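Cataloging Poetry Anthologies in Stotum, Part 3: Poems, Poets and Translators

Posted in December by the Vandus Reading Room

If you've followed the first two parts you already have Stotum installed and your novels in it, and novels are easy. One title, one author, done. Anthologies are where I lost a whole evening, so I'm going to go slowly. My test book is the Belkadi anthology of river poems, which has 54 poets in it, a handful of translators, and an editor's introduction that people ask for by itself.

Before you start

Have the physical book next to you, open to the table of contents. Don't work from the publisher's web page. I tried that with the Belkadi and the web list was in alphabetical order while the book goes by region, and I had to redo the lot. You'll also want the acknowledgments pages at the back, where the translators usually hide.

Set aside an uninterrupted stretch for the first one. The second goes much faster, I promise!

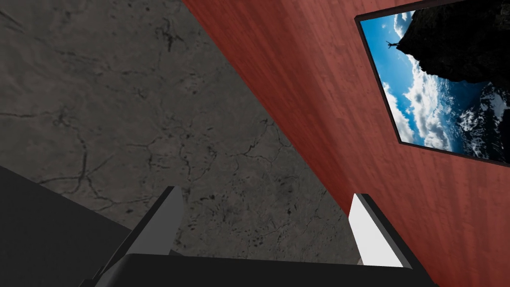 Creating the parent record

1. Open Stotum and go to Records, then New, then Collection. Don't choose Book. A Book record can't hold child records, and there's no way to convert it later without deleting it.

2. Type the title exactly as it appears on the title page. The cover may be different (mine was – the cover drops the subtitle completely).

3. Put the editor in the Editor field and leave Author blank. Stotum will show a yellow warning when you save. Ignore it, it only means the spine label will use the editor's name.

4. Fill in the edition and printing. If you own both the hardcover and the paperback, make one Collection and attach two copies to it. Please don't make two Collections. You'll hate yourself at inventory time.

5. Save, and write down the record number on a scrap of paper. You need it in the next section, and Stotum won't show it again until you go back out to the list.

Note: The title field stops at 50 characters on the printed label, though the full title is kept in the record. If yours is longer, fill in Short Title or the label will chop a word in half.

Adding the poems

6. From the parent record, choose Add Contents. You'll see a grid with three columns: poem title, poet and page.

7. Enter the poems in book order. The Tab key moves across and Enter starts a new row. I do one section of the book, save, stretch, and do the next one. There is an autosave, but I've seen it skip a row when the connection drops.

8. For an untitled poem, type the first line in square brackets. Lots of readers only remember a first line anyway, so I've started adding first lines to the Notes field for the famous ones too. It's extra typing and I don't regret any of it.
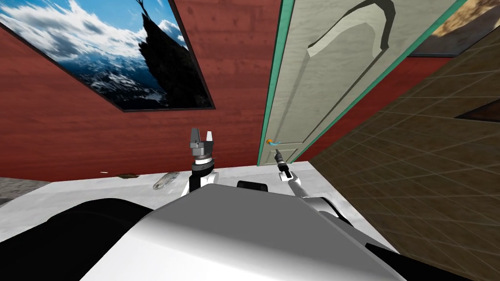 9. When the same poet turns up more than once, pick the name from the drop-down list instead of typing it again. If you type it, you may end up with two versions of one person, one with a middle initial and one without, and a search will only find half the poems. I had this with a poet who published early work under one surname and later work under another. Use the See Also field for that, and keep the name as the book prints it.

10. Leave the page column empty for anything in the front matter. Stotum doesn't understand Roman numerals and sorts them after the last page.

Caution: Don't paste from a spreadsheet into the grid unless your poem titles are free of commas. The paste tool reads every comma as a new column. Poets love commas.

Translators and original languages

11. Click the small arrow at the end of a row to open the detail panel. Add the translator there, with the role set to Translator. Contributor is the default and it hides the name from search.

12. Choose the original language. If the poem is printed in both languages on facing pages, tick Parallel Text. This is the box I forget most often, and it's also the one our language learners filter by.

13. If a poet translated their own work, enter the name in both places. It looks silly on screen but it's correct.
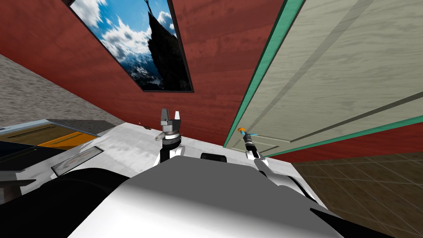
Mountain picture on the red wall, with the door to the right.

Printing and checking

14. Send the labels to your Kollach printer from Tools, then Labels. Choose Collection as the layout and print one before you print the batch. My Kollach pulls the first label slightly crooked every single time, so I feed a blank through first.

15. Search for a poet from the middle of the book, a translator, and a first line. If all 3 bring up your anthology, you're in good shape. If the translator fails, go back to step 11 and look at the role.

16. Put the book on the shelf and go do something else for a while.

Comments

Step 4 came too late for me. I have the hardcover and the paperback as separate Collections and now both have holds on them. Is there a merge?

Reply from the Reading Room: There is, under Tools, but clear the holds first or they vanish.

What do you do with prose poems? I've been putting them in with everything else.

The comma thing got me last night at 11:30. Wish I'd read this first. The bracket tip for untitled poems is great though, thanks!

Recent posts

Cataloging in Stotum, Part 1: Installing and Backing Up
Cataloging in Stotum, Part 2: Novels and Series
Which Kollach Label Rolls Fit Thin Spines
Chapbooks With No Spine at All
New on the Poetry Shelf for December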